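Thursday, December 29, 2022

Woke at six with the heat banging in the pipes. It was still dark and there was old snow on the sills. I made oatmeal and ate it standing up, then cleared the kitchen table, because this is the week I do the household papers and I had put it off since Monday.

The papers live in two shoeboxes. One is for bills and receipts and the other is for everything I did not want to decide about at the time. I started with the bills. The electric is up again. The gas is up more. I wrote the monthly totals on the back of a calendar page and found that September was the cheapest month of the year, which makes sense, with no fan and no furnace. The dentist took 200 dollars in one visit and I had forgotten it completely until I saw the slip.

By ten I had the bills done and a stack of paper for the recycling. I kept the warranty for the water heater and the papers from the car. I threw out the manual for a toaster I no longer own. 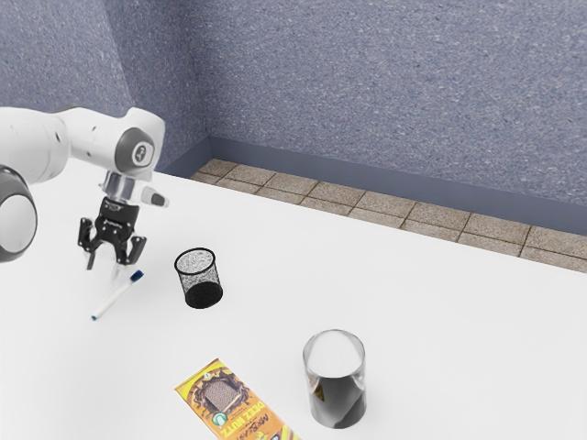
Midday

Walked to the post office in Stunville to mail the last of the thank-you cards. The long way around the mill pond is 38 minutes for me if I don't stop, and I stopped, so it was longer. There is ice along the near bank but the middle is open, and the geese have all moved out there. The road had been salted. My boots have white lines on them now that will need wiping down.

The line at the post office went to the door. Most people were returning things. I bought a roll of stamps and a padded envelope and had soup at the Pruvow Diner on the way home. Split pea, with crackers. It was too salty but I finished it.

I also went into the stationery aisle at the drugstore, thinking I might get something to hold the pens and scissors that roll around in the kitchen drawer. They had plastic trays, and a tin with a lighthouse on it for more than I wanted to pay. I left with a ledger book and nothing else. I would still like a plain holder, black or gray, with enough weight to it that it stays put when I pull out the scissors. 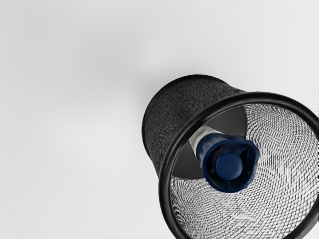
Mesh cup, on its side.

The second shoebox took the whole afternoon. It had ticket stubs, a key I can't match to any lock, three years of seed packets, and a letter from my cousin in Kosomberg that I meant to answer in the spring. I read it again. She asked about the roof and the cat. The roof has been fixed since then and the cat is fine, so I wrote her two pages and put a stamp on it.

I sorted the seed packets by year and threw out the oldest ones. The beans might still come up but I have better beans now. I found a receipt for a 1000-piece puzzle of a harbor, which I finished last winter and gave away with one piece missing. I did tell them about the piece.

Under all of that was 50 dollars in a birthday card. I put it in my wallet and moved the card to the drawer with the others. Then I went back over the bottom of the box in case there was more — there wasn't.
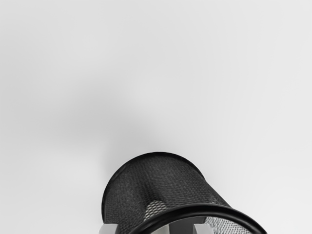

Black wire mesh, from above.

Supper was eggs and the end of the bread. I called the Hồ bakery before they closed and asked them to hold two loaves and a dozen rolls for Saturday. They close at noon that day, so I have to be there by eleven.

Started the new ledger after the dishes. I wrote next year on the first page and ruled the columns through March, then my hand got tired. The shoeboxes are back on the closet shelf with new labels. It is snowing a little. I still have to bring the trash cans in and wipe off those boots.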